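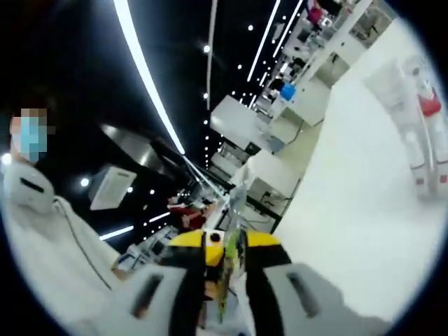

Wrist view from one of our hand-held grippers, with a clear plastic item between the fingers.

Jano Grasps: data card

Last updated May 17, 2021
Maintained by Senan Daly and Gion Frei

Jano Grasps is a set of pick-and-place recordings made with hand-held grippers, plus the grasp policy we trained on them. We're really happy with how this one came out — especially on clear plastic, which our older Lorkwood set barely touched!

What's inside

300 recordings across 54 items. Each recording holds the fisheye video, the finger opening at every video frame, and the gripper pose worked out from the video. Bystander and operator faces are blurred before release. There is no depth channel. We tried one in December and it fell apart on see-through packaging, so the policy works from color video only.

Splits

Split by item, never by recording. 18 items are held out for testing and don't show up in training at all, in any room. Please keep it that way if you report numbers, or they won't compare with ours.

Method in short

The policy takes the last 2 video frames and the current finger opening, and predicts a short run of relative gripper motions. Everything is expressed in the gripper's own coordinates, so you don't need to calibrate a room before using it. Gion's change was to train on the full fisheye circle without flattening it first. That kept the ceiling lights in view, and pose tracking got a lot steadier with them — a lovely surprise for such a small edit to the loader.

Known problems

Pose drifts when the operator turns quickly. Glare on clear packaging still causes early finger closing. A few recordings from the Kälin sessions start with the item already held; these carry the flag starts_grasped and the loader skips them by default.

Getting started

Unpack the archive, point config.yaml at the folder, then run check_pose.py before training. Older Paltau pose files need convert_pose.py first.

Found a bad label? Open an issue with the recording number and Senan will take a look.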